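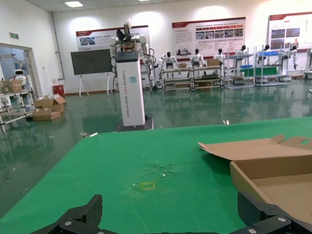

Saturday, 10:10. Station 2, teleoperated demonstrations, cable and box task. Operator: Ewan Rankin. Notes entered by Okonkwo.

The set stood at 1,658 accepted episodes before the session. The target for this task was 1,000, but Jilden has asked for additional right-hand grasps with the box in varied positions on the mat. The yellow tape mark remains the reference point for placement.

Leader arm zeroed twice. The first zero left a small offset at the right wrist - see the Hornberg log. Gripper speed limit left at 89 percent.

Procedure as followed:

1. Place the box, flap open, and confirm that the wrist view is live before taking control.

2. Approach from above with the fingers apart. Bring them down inside the box at the coiled black cable, and keep the linkages clear of the upright flap on the right side.

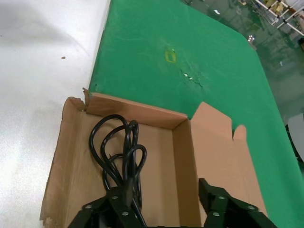

3. Close slowly, pause, then lift straight up. Episodes with a second closing attempt are to be tagged "regrasp" and kept.

4. Return to the start pose before ending the recording. Skurley's script rejects any episode that ends elsewhere.

Batches of 10, with a change of box position between batches. Torn rim on the box: replacement to be decided by Jilden.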